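Zimthorpe Cricket Club: ground and pavilion safety check, July

I do this walk-round before every home block, and this time I've typed up my comments so whoever opens up on Thursday can see what's left. OK means OK, FIX means please don't play until it's done, WATCH means I'll look again next month.

OUTFIELD AND SQUARE

Boundary rope, full circuit: OK. Pegs all in, and I pushed the ones by the nursery end down with my heel.

Rabbit holes: FIX. There are 3 at deep midwicket and one is ankle-sized! Fill with loam, tread it in, then tread it in again. Sand washed straight out last year.

Sight screens: WATCH. The Droltov end rolls fine, but the brake on the left wheel is stiff and I had to kick it (sorry, toe).

Roller: OK. Key is back on its hook, where I'd love it to stay.

NETS

Netting, lane one: OK.

Netting, lane two: FIX. Gap at shoulder height behind the bowler's arm, big enough for a ball to go through. I've tied it with twine, but it wants proper cord. Lane closed until then, even for throwdowns.

Matting: WATCH. Front edge is curling again. I've pinned it.

Bowling machine: OK. Jisano serviced it, and the sticker says unit 2523. The cable cover is down and taped.

PAVILION

Fire extinguishers: OK, all in date, pins in.

First aid box: FIX. Out of cold packs and down to the tiny band-aids. I've ordered a bag of 100 from Xiong, so don't buy more.

Spare helmets: WATCH. The grille screws on the youth medium were loose enough to turn by hand. I tightened them, but I'd like a second pair of eyes on it.

Restrooms: OK. Locks work, hot tap not scalding.

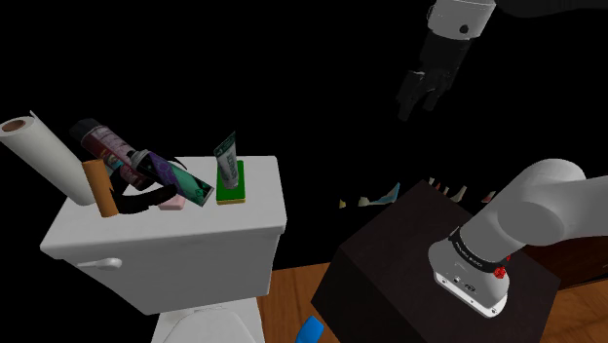
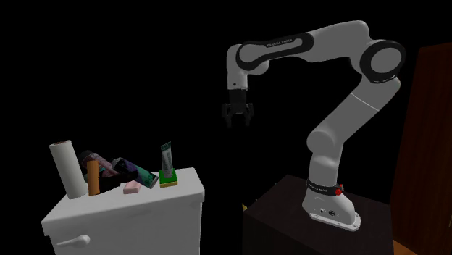
Back steps: FIX. Second tread rocks when you come down it in spikes. Use the front door for now, please, and that includes the tea urn crew.

Scoreboard ladder: OK. Feet are good. It still reads 119 from the last match, so somebody reset the numbers while you're up there.

Gate and ambulance access: OK, as long as cars stay off the hatched bit. I'll put the cones out myself and do the nets again once the cord arrives.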